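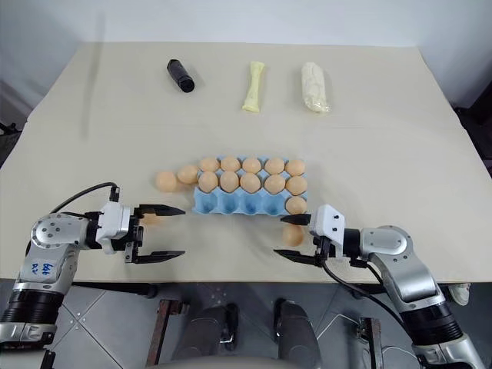 Tester un robot à deux bras sur le rangement des œufs

Une machine sait-elle ranger des œufs dans leur boîte ? Oui, mais lentement, et pas à tous les coups. Voici comment mener l'essai chez vous ou à l'atelier.

1. Posez la boîte ouverte au centre de la table, à portée des deux bras. Sortez quelques œufs et placez-les à gauche et à droite, sans les coller les uns aux autres.

2. Réglez la force de serrage au minimum, puis augmentez par petits pas avec un œuf dur. Sur notre Wondby, nous sommes restés à 2 newtons.

3. Limitez la vitesse à 40 % pour l'approche. La descente dans l'alvéole se fait encore plus lentement — c'est là que les coquilles cassent.

4. Attribuez à chaque bras les œufs de son côté. Si les deux pinces visent la même alvéole, arrêtez et relancez.

5. Notez chaque tentative, y compris les reprises.

Nos résultats, en juin dernier : 484 tentatives, 358 œufs posés correctement. Les échecs viennent surtout des œufs qui roulent au contact du doigt. Les alvéoles déjà entourées d'œufs posent aussi problème, car la pince ouverte touche les voisins.

Pour un atelier de conditionnement, c'est insuffisant. À la maison, une personne range la boîte bien plus vite. Prochain essai : les mêmes réglages avec des doigts plus courts.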